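About Vurko

Vurko maintains two-arm packing cells for small food and retail firms. The company was set up by Kayode Omoregie and now has six engineers, working from one workshop in Skelov. We do not build robots. We set up the cell, look after it and repair it on site.

How a cell is set up

Each cell gets a plain white table and a fixed viewpoint. The arms are homed and the fixed camera is checked against a single soft item. Dark cloth is hard to expose correctly on a white top, so exposure is set on it first and then locked.
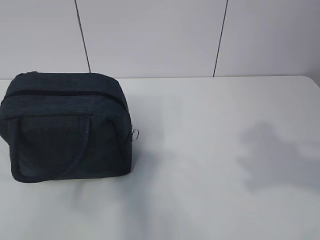

Navy fabric bag on the test table, with the arm's shadow to the right.

Shadows from the arm are left in during this check, as they will be present in normal running. If the software takes a shadow for an object, the lights are moved before any setting is changed.

Grip force and finger height are set next, using mixed goods: rigid, soft and round. Values are written to the Gakum log, which holds 848 entries to date. Cables are checked for free movement at full reach, and bracket screws are marked once tight.

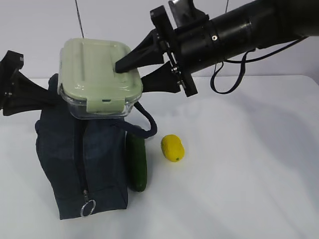 Gripper finger on the lid of a glass container, with bag, cucumber and lemon.

Upkeep

Fingers are inspected every 300 hours. Worn tips are replaced in pairs and the arm is homed again afterwards. Nkuna contract customers also receive a full recalibration each November.

Page last revised May 18, 2018.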